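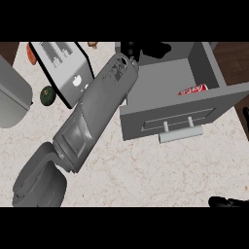

Slide 1: Soda can in the open drawer, simulated kitchen counter, Piridar open day

Notes for the Panbridge operations meeting

Start with the title slide and leave it up while people sit down. Say who I am, third shift lead, packing side. I went to the Piridar open day on 3/20/21 and I was asked to report back. I'm going to say what they showed, what I asked, and what I think it means for us. Questions at the end, except if I use a word you don't know, then stop me.

Slide 2: Where we were

Piridar has the second floor of the old Ferrand building. Parking is in back. They ran the visit in small groups, and ours was 4 people: me, a couple from a hardware distributor, and a retired machinist who had good questions. The whole thing took a little under two hours. They gave us a walk through the office, then the simulation demo, then a look at one real arm behind glass that was not running. Most of this talk is about the demo.

Our guide was Bernadette Huet. She runs testing there. She did not do a sales pitch, and I want to say that up front, because I went in expecting one. When she didn't know an answer she wrote the question down. I got an email with two of the answers the next week.

Slide 3: What Deso is

Deso is the name of their control software. It tells two arms and two hands what to do. Before any of it goes on a real machine, they run it in a simulator, which means a kitchen counter on a screen with robot arms working over it. The counter is marble, there's a cabinet with a drawer, and there is some food and other stuff sitting around. The hands have fingers, so they aren't the two-jaw kind we have on the case packer.

Say this part slowly: everything in the demo was simulated. We did not see a real hand pick up a real can. I asked about that directly and she said the real hardware is behind the simulator by a good few months.

Slide 4: Why a kitchen

I asked why they don't simulate a warehouse. Her answer was that a kitchen is harder. A drawer has to be pulled by a handle and it has sides that get in the way of the hand. A can rolls if you bump it. Things are left wherever they were left. If the software can deal with that, she thinks a tote on a shelf is an easier version of the same problem.

I partly agree. Our totes are easier than a drawer. Our totes are also full, and theirs had one thing in it. I said so and she wrote it down.

Slide 5: How the runs work

They do the same small jobs over and over with changes. Sometimes the can starts in the drawer, sometimes it's on the counter. The light stays the same but positions move. In one batch they do nearly 1,000 runs overnight with no one in the building. In the morning a person goes through the ones that failed and sorts them by kind.

She showed us the sheet from a recent batch. It had 221 failed runs. I asked if that was bad and she said it was normal for a week when they change something in the fingers. She would be more worried by a low number, since it usually means the test was too easy.

(If anyone asks what counts as a fail: dropped, missed, ran out of time, or hit something it shouldn't have. A bump against the drawer counts, even if the can ends up in the right spot.)

Slide 6: The can
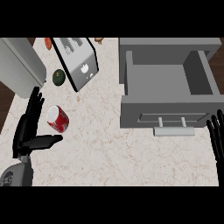
The approach is where most of the trouble is. Bernadette said people watch the fingers close and think that's the hard part, but by then it's mostly decided. If the thumb comes in too high, the can tips away or rolls. If it comes in too low, it hits the counter first, and the software has to decide whether that's a problem or just contact. The real hand will have some give in it. The simulated one has to be told how much.

A can on its side is worse than a can standing up. We all know this from line two. On line two we solved it with a rail. They don't get to use a rail, because the idea is that the robot works in a place nobody set up for it.

She stopped the demo a few times and backed it up so we could look at the same moment from another angle. This was the most useful thing in the visit for me. On our floor, when a pick goes wrong, we have what the operator remembers and sometimes a bit of camera footage. They can go back and look at exactly where each finger was.

Slide 7: Two arms

I thought two arms would mean twice the work done. It doesn't, at least not yet. The second hand is often just waiting near the drawer so it's in reach if it's needed. The machinist asked whether they run into each other. She said yes, in testing, and that it's its own category on the fail sheet. They keep a minimum distance between the arms and it costs them time. When they cut that distance down, the runs got faster and the collisions went up, so they put it back.

We have the same argument every year about spacing on the infeed. I told her that. She was interested and asked what number we ended up with. I said I'd have to check, so somebody from line one please see me after.

Slide 8: Things I asked that matter to us

Can it be told about a new item without sending it back to them? Not at this point. They would need to add it.

How long does that take? Her last one took 23 days from getting the item to having a batch she was happy with. She said most of that was waiting on other work and I believe her, but it is still 23 days, and we change packaging more often than that in a busy season.

What does it do when it isn't sure? It stops and holds still. It does not try again by itself unless somebody has set it to. I like that for safety. For throughput I'd want to see it on a real line first.

Who fixes it at two in the morning? This is one of the questions she wrote down. The email said phone support, with hours to be worked out. So that's open.

Slide 9: What I did not see

Keep this short. No real hardware running. No speed figures I'd repeat here. No price. No item heavier than a can. Nothing in plastic wrap, and plastic wrap is most of what we send out of bay six.

Slide 10: What I'd like us to do

I don't think we should buy anything or sign up for a trial this year. I do think two things are worth doing now.

First, keep a fail sheet like theirs for the case packer. Same kind of sorting, dropped, missed, timed out, hit something. Right now we write "jam" for all of it. It would take the operator a few extra seconds per stop. I made a draft on one page, pass it around here.

Second, ask Piridar if we can send a box of our worst items. Bernadette said they are always short on odd shapes, and it doesn't commit us to anything. I'd put in the pouch with the spout, the six-inch tube, and that flat tin everybody hates. If you have another one in mind, write it on the back of the draft sheet.

Last slide is their address and mine. Leave it up during questions. If the talk runs long, skip slide 7 and go right to my questions, and get the infeed number from line one before people head back to the floor.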